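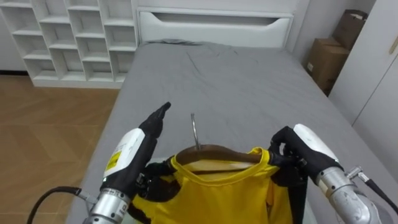 Posted 14 December 2022

I hang clothes for a living. Did, mostly. Now I stand near something that hangs clothes, and I have opinions about it, and a bus in half an hour, so this will be quick.

The company is Tokalura. We look after furnished apartments for people who are away for work a lot. Clean the place, change the bed, wash what's in the basket, put it back where they'll find it. The hanging up happens in the bedroom, on the bed and at the rack, and it used to be the last thing you did before you locked the door. In June they put robots on it. Two of them, at the Stestumitz building first. Kelmendi Street is next, supposedly.

First thing. The robot is not stupid and I'm tired of people at work pretending it is. Getting a jersey onto a hanger is a fiddly job. The neck wants to close up, one shoulder slides off while you do the other. Most of us do it without looking, and we forget it was ever hard until we watch hands that are still learning it. Respect to the hands.

Second thing. It's slow. Slow is fine if you're a machine and nobody pays you by the apartment. I am paid by the apartment. So when I'm told to stay in the room while it works, "just in case," I want to know whose time that is. I asked. The answer was that it's a transition period. Six months of transition so far and my pay slip looks like it did in the spring, only a bit worse.

That's the part I actually want to argue about. Every talk we've had from management was about jobs. Will there be jobs, yes there will be jobs, please don't worry about jobs. OK. I believe them, more or less. Nobody on my team has been let go. But a job is made of pieces and they took a piece out, and which piece matters.

Hanging was the good bit. I know how that sounds. After the bathroom and the floors and dragging the bed straight, you got to stand still with clean clothes for a while. Your back got a rest. You could talk, if there were two of you. You noticed things — a button going, a hem down — and left a note, and sometimes the tenant left a note back. What they took was the rest at the end, and what they left us is the scrubbing. No one asked which part of the day we'd hand over if we had the choice. I'd have said the shower screens. Everybody would of said the shower screens.

I get why it went this way. A shirt on a bed is easier for a robot than a bathroom, probably. Fine. But then say so. Say "we automated this because it was the thing we could automate," and then sit down with us and work out what replaces the breather. Instead we got a leaflet. The leaflet had the word "freed" in it. Freed up for more meaningful tasks. I have read that line a lot of times and the meaningful task turned out to be a second apartment before lunch.
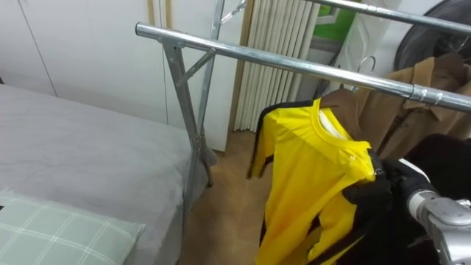 One woman on the late shift told me I'm being sentimental. She has bad shoulders, has had them for years, and reaching up to a rail all afternoon was never a rest for her. She said if the thing will do coats she'll kiss it. She also said, and I wrote this down, that I should stop speaking for everybody's back when I've only got the one.

Fair. I've thought about that more than anything in the leaflet. So maybe the honest version is that the same change is a loss for me and a relief for her, and a company that treats us as one big "staff" will get it wrong for one of us every time. She should be able to hand over the rail. I should be able to keep some of it. That's a schedule, it isn't rocket science. Somebody has to sit down and do it though, and ask us first.

There's another thing, and it's smaller. Our tracking system, the one they call Kakano, logs what gets hung. It says 2,216 garments since the start. It got read out at a meeting and people clapped. Now I was in the room for plenty of those. I laid them out, I turned the sleeves the right way, I picked up what fell. None of that is in the number. Work that gets counted gets money spent on it, and work that doesn't gets called "just in case." If I'm standing there, write down that I'm standing there. Give it a job title and a rate. Three of us have put that in writing and we're waiting to here back.

I'm not asking them to wheel anything out the door. I'd be curious to see how good it gets, to be honest with you. Some afternoons I catch myself sort of rooting for it, leaning over when a shoulder won't go on, like you do with a kid and a coat. Then I look at the clock and remember what I'm not being paid for.

Before they start on Kelmendi Street, then. Pay the waiting. Ask people which part of the day they'd give up. Put somebody from the floor in the meeting where it gets decided — a different somebody from me if they like, the late shift would do it well.

Bus.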